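Plisis Herbal Supplies, Dredilcombe
Frequently asked questions about Ulum drops and tablets

Last updated 17 November 2008

These are the questions we get most often by phone and email. If yours is missing, use the contact form and Sibel Yurt or someone else in the office will reply.

What is Ulum?

Ulum is our own range of valerian root products. It comes as drops in a 100 ml brown glass bottle and as tablets in a tub of 60. The drops are an extract in alcohol and water. The tablets contain powdered root with nothing added except the binder and the coating.

Is valerian the same as Valium?

No. The names sound alike and we get asked this a lot. Valium is a prescription medicine and has no connection with the plant. Valerian is a tall perennial with pale pink or white flowers, and the part used is the root.

What do people take it for?

Traditionally it has been taken in the evening by people who have trouble settling down to sleep. The research is mixed and we don't make any promises about it. Some customers buy it year after year, others try one bottle and tell us it did nothing for them.

Who should not take it?

Don't take Ulum if you are pregnant or breastfeeding, if you have liver problems, or if you are under 18. If you take sleeping tablets, antidepressants, epilepsy medicine or anything else from your doctor, ask the doctor or a pharmacist first. Do not drink alcohol with it. It can make you drowsy, so don't drive or use machinery afterwards. Stop at least two weeks before an operation and tell the hospital you have been using it.

Why does it smell so strong?

All valerian does. People compare it to old cheese or damp socks. The smell comes from the root itself and gets stronger as the root dries, so a strong smell doesn't mean the bottle has gone off. If it bothers you, the tablets are much milder - the coating keeps most of it in.

I have spilled the drops on my clothes. Will they stain?
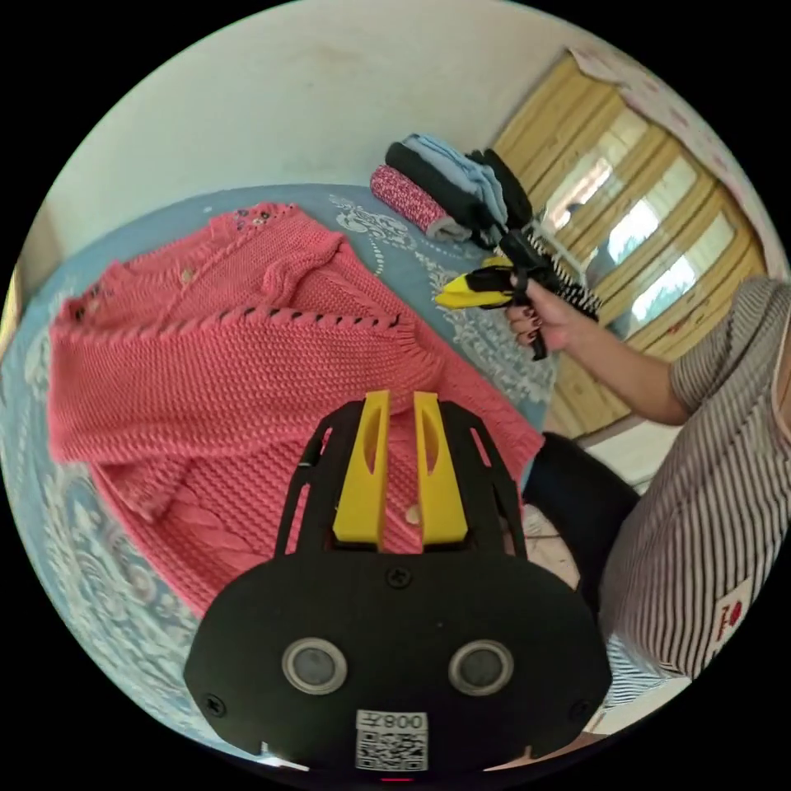 The drops are dark brown and will mark pale fabric if they are left. Blot with kitchen paper straight away, without rubbing, then rinse from the back with cool water and follow the care label. Smooth cotton is usually no trouble. A chunky knit with raised rows, like the coral-pink one on the table, needs more patience, as liquid can sit down between the ridges. Spread it flat in the same way before you start blotting, and go carefully around any eyelets or cabling. The smell may need a second wash.

How do I take the drops?

Follow the amount printed on the label and don't go over it. Most people put the drops in a small glass of water or juice. Hot water is fine too, but it brings out the smell.

Can I give Ulum to my dog or cat?

Please don't. It is made for adults only. Cats are sometimes very keen on valerian, so keep the bottle in a cupboard with the cap screwed down. 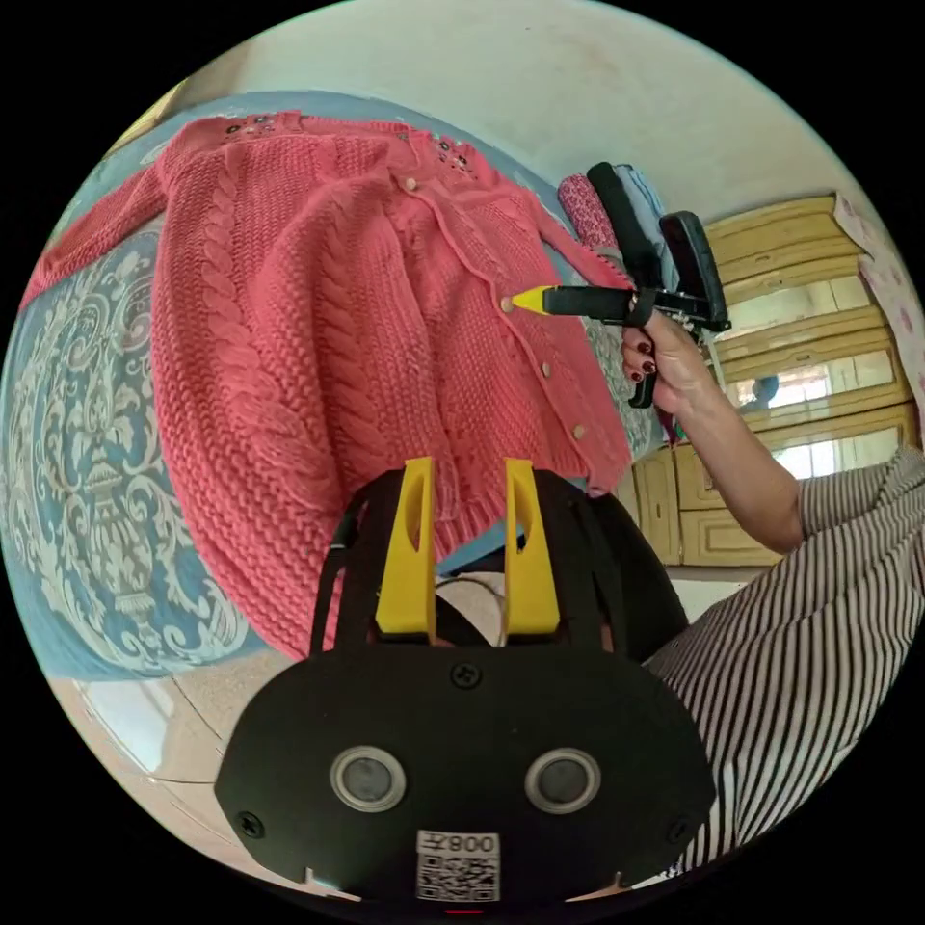
The same goes for spills on the floor or on bedding, which should be wiped up before a cat finds them.

What is the difference between Ulum and Darko?

Darko is our loose tea. It contains valerian with lemon balm and peppermint, and it tastes a good deal better than the drops. Don't use the two together on the same evening, as you would be taking valerian twice.

How long does a bottle keep?

Unopened drops keep until the date on the base of the bottle. Once opened, use them within six months. Tablets should be kept dry, so the bathroom cabinet isn't a good place. A bit of cloudiness or sediment in the drops is normal with a plant extract. Shake the bottle and it will mix back in.

Where does the root come from?

We buy from two growers and dry part of the crop ourselves in Dredilcombe. Every bottle and tub has a batch number. Batches 2,243 to 3,665 are the ones in the shops at present. Please quote the number if you write to us about a product, as we keep a sample from each batch.

My bottle arrived broken or leaking. What should I do?

Keep the packaging and let us know within 14 days. We will send a replacement at no charge. 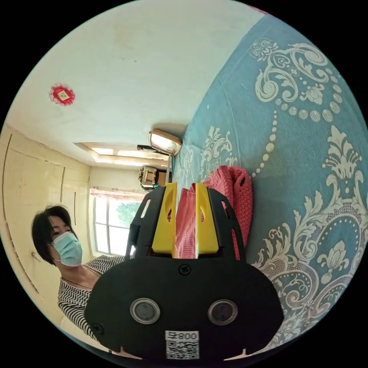
You don't need to post the broken glass back to us. We will only ask for the batch number, if the label can still be read, and the name the order was placed under.

Can I return something I don't like?

Yes, if the seal is unbroken and it is within 28 days of delivery. We can't take back opened bottles or tubs. Return postage is paid by the customer unless we sent the wrong item.

Do you post abroad?

Tablets and tea, yes, to most of Europe. The drops contain alcohol and we only send those within the UK.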